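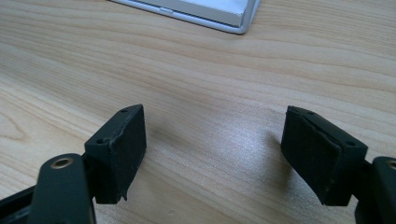 Attachment 1 — both pads, gripper open, nothing in it

Ticket: Pad covering lifting, left and right finger
Site: Westden
Opened by: Till Diekmann
Assigned: Friederike Brandes
Priority: normal, changed to high
Status: closed

Till Diekmann, 8:40
Hand-held unit, bench 4. Rubber coming away on both pads. Left one has a flap hanging at the bottom corner and the edge is wavy. Right has a crease or split across the upper part, a bit frayed along the low edge. Arms and eyelets look ok to me. Can I keep going until lunch? Want to finish the Cultex set.

Friederike Brandes, 8:52
No. Pad rule, section 2: any lifted covering = stop and tag. Doesn't matter if it still grips. What's the cycle count, and when was the last pad check signed?

Till Diekmann, 9:05
3,862 on the counter. Sheet has no signature for the last two shifts. Tagged it, it's on the red shelf.

Friederike Brandes, 9:11
Ok thanks. Raising to high for the missing signatures, not the rubber.

Troels Stougaard, 9:30
Can he just glue the flap? We did that in Ulldale all spring.

Friederike Brandes, 9:34
Please don't. Glue changes the pad thickness and then the zero is off on that side. Also the right one is maybe split, can't tell from the photo if it's a split or a fold. Swap as a pair, always. If Ulldale is still running glued pads I need a seperate ticket for that — today.

Troels Stougaard, 9:41
Will ask.

Till Diekmann, 10:20
Took pads off. Right one is split, goes through to the block. Old glue under the left covering too, somebody has been there before. Only one pair left in the Tiedemann drawer, using it.

Steps done:
- power off, tag on
- both pads off, blocks wiped
- new pair on, screws by hand first then driver
- zeroed closed, opened, zeroed again
- 12 open/close with nothing in it, no rubbing
- 12 with the test block, no slip

Friederike Brandes, 10:48
Good. Who did the second check? Can't be you.

Till Diekmann, 10:55
Sabine Brinkmann, she's signed the sheet.

Friederike Brandes, 11:02
Fine, tag can come off. Changes to the pad rule, effective now:
Check both pads at start of shift, inner face and all edges. Photo goes in the log if anything is lifted.
No signature, no run. Shift lead holds the unit till its signed.
No glue, no tape, any site.
Old pads get bagged with the count written on and go to Bastian Steinbach. Don't bin them.
Reorder at two pairs — Till pls put the order in.

Till Diekmann, 11:15
Ordered 4 pairs. Old ones bagged, 3,862 on the label.

Closed by F. Brandes. Ulldale glue question moved to its own ticket, owner Troels.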